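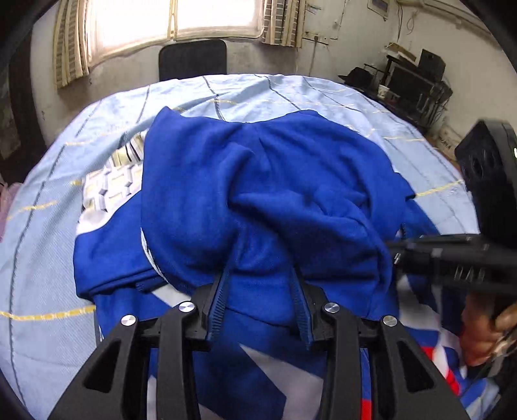
첨부 1. 침대 위의 파란색 플리스와 흰색 줄무늬 패널이 들어간 파란색 재킷

문의 제목: 학교 네트볼 리그 순위표에서 승점 및 득실차 불일치
제품: Drorkier 대회 관리 모듈
접수: 2018년 9월
신청 기관: Vorham 학교체육 연합
담당: Wevevico 기술지원
우선순위: 높음
상태: 조치 완료, 모니터링 중

증상
시즌 경기 기록을 CSV로 일괄 등록한 뒤 S2 부문 순위표의 승점이 수기 집계와 일치하지 않음. 경기별 상세 화면의 점수는 정상이며 순위표에서만 오류가 나타남. Lương 학교 팀은 수기 집계로는 조 1위이나 시스템에는 3위로 표시됨. 브라우저를 바꿔도 결과가 같고, 캐시 삭제 후에도 변화 없음. 준결승 대진이 순위표를 참조해 자동 생성되는 구조라서 대진표도 잘못된 상태임.

신청자 기재 사항
등록 파일은 연합 사무국에서 작성한 것 하나뿐이고, 등록 중 오류 메시지는 없었음. 완료 화면에 290건이 처리되었다고 표시됨. 지난 시즌에는 같은 양식으로 문제가 없었음. 부문 코드 열은 올해 추가됨.

1차 확인
서버 로그에서 등록 작업 확인. 전체 290건 모두 데이터베이스에 저장되어 있고 누락이나 중복 키 없음. 다만 부문 코드별로 조회하면 결과가 갈림.
정상 코드로 저장된 기록: 157건
부문 코드가 NULL인 기록: 106건
몰수 경기로 분류된 기록: 27건
순위 계산 작업은 부문 코드가 NULL인 기록을 건너뛰며 경고를 남기지 않음. 상세 화면은 경기 ID로 직접 조회하므로 이 조건의 영향을 받지 않음. 신청자가 본 현상과 일치함.

원본 파일 요청함. 스프레드시트에서 다시 저장하지 말고 등록에 사용한 파일을 그대로 보내 달라고 안내.

2차 확인
원본 파일 수신. 헥스 편집기로 확인한 결과 문제 행의 부문 코드 뒤에 줄바꿈 없는 공백(U+00A0)이 붙어 있음. 가져오기 모듈의 공백 제거 함수는 일반 공백과 탭만 처리함. 따라서 "S2"와 뒤에 U+00A0이 붙은 "S2"가 서로 다른 값으로 취급되고, 후자는 코드표에 없어 NULL로 저장됨. 사무국에 문의하니 일부 행은 경기 일정 웹페이지에서 복사해 붙여 넣었다고 함.

몰수 경기 27건은 별개 사안으로 보았으나 그중 일부에서 득실차가 이중 반영된 것을 확인. 대회 설정의 몰수 점수 항목과 파일의 점수 열에 모두 값이 있으면 두 값이 합산됨. 규정상 몰수 경기는 설정값만 적용해야 함. 해당 조건에 걸리는 기록은 5건이고 전부 S2 부문. 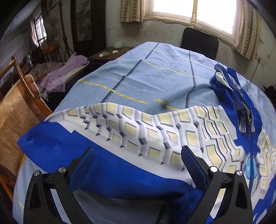
재현
테스트 환경에 동일 버전의 대회 관리 모듈을 올리고 원본 파일 등록. NULL 기록 수와 순위표 모두 운영 환경과 같게 나옴. 부문 코드 열에서 U+00A0을 제거한 파일로 다시 등록하면 NULL 기록이 없어지고 승점은 수기 집계와 일치. 득실차는 여전히 맞지 않음. 이중 반영 기록의 점수 열을 비우고 재계산하니 득실차도 일치함. 두 원인은 서로 독립적임.

임시 조치
1. 준결승 대진 자동 생성 기능 중지.
2. 운영 데이터베이스 백업.
3. NULL 기록의 부문 코드를 원본 파일 기준으로 일괄 갱신. 갱신 행 수 106, 예상과 동일.
4. 이중 반영된 몰수 경기의 점수 열 초기화.
5. 순위 재계산 작업 수동 실행.
6. 신청자에게 S2 및 S3 순위표 대조 요청.

신청자 회신 (Boris Georgiev)
S2는 승점, 득실차, 순위 모두 수기 집계와 일치합니다. Lương 학교도 1위로 표시됩니다. S3는 처음부터 순위에 변동이 없었는데 득점 합계가 두 팀에서 달라졌습니다. 정상인지 확인 바랍니다. 준결승 대진은 오늘 중으로 각 학교에 통보해야 합니다.

답변
S3 득점 합계 변동은 정상. NULL로 빠져 있던 S3 경기가 집계에 포함되면서 값이 늘어난 것이고, 승패가 바뀐 경기는 없음. 변경 전후 비교표를 전달함. 자동 생성 기능을 다시 켜고 대진을 새로 생성함. 이전 대진은 관리자 화면에서 '폐기' 상태로 보존되며 공개 페이지에는 노출되지 않음. 이전 대진표의 PDF를 이미 내려받은 학교가 있으면 사무국에서 별도로 안내해야 함. 시스템에는 PDF 회수 기능이 없음.

추가 문의 (Boris Georgiev)
폐기된 대진으로 배정한 심판 명단이 새 대진에도 남아 있습니다. 한 경기에는 출전 학교 소속 심판이 들어가 있습니다.

답변
심판 배정은 팀이 아니라 코트와 시간대에 연결됨. 대진이 바뀌어도 배정은 유지되며, 소속 충돌 검사는 배정을 저장하는 시점에만 실행됨. 심판 배정 화면에서 해당 경기를 열고 변경 없이 저장하면 검사가 다시 실행됨. 충돌이 표시된 심판을 교체하고 다시 저장할 것. 대진 재생성 시 자동 재검사는 기능 개선 요청으로 따로 등록함.

영구 조치
가져오기 모듈의 공백 제거 함수를 유니코드 공백 전체를 처리하도록 수정. 코드표에 없는 부문 코드는 NULL로 저장하지 않고 행 번호와 함께 오류로 반환하도록 변경. 완료 화면에는 처리 건수와 순위 반영 건수를 나누어 표시. 몰수 경기는 설정값이 있으면 파일의 점수 열을 무시함. 네 항목 모두 테스트 환경 적용 완료, 운영 반영은 다음 정기 배포에 포함.

배포 전까지 사무국 유의 사항
웹페이지에서 복사한 값은 텍스트 편집기에 먼저 붙여 넣고 U+00A0을 일반 공백으로 치환한 뒤 사용. 몰수 경기 행의 점수 열은 비워 둘 것. 등록 후에는 관리자 메뉴의 '부문 미지정 경기' 필터로 결과가 비어 있는지 확인.

미해결 항목
심판 소속 충돌 자동 재검사: 개발팀 검토 대기
지난 시즌 데이터의 몰수 경기 이중 반영 여부: 조회 스크립트 작성 중, 결과는 본 티켓에 추가 예정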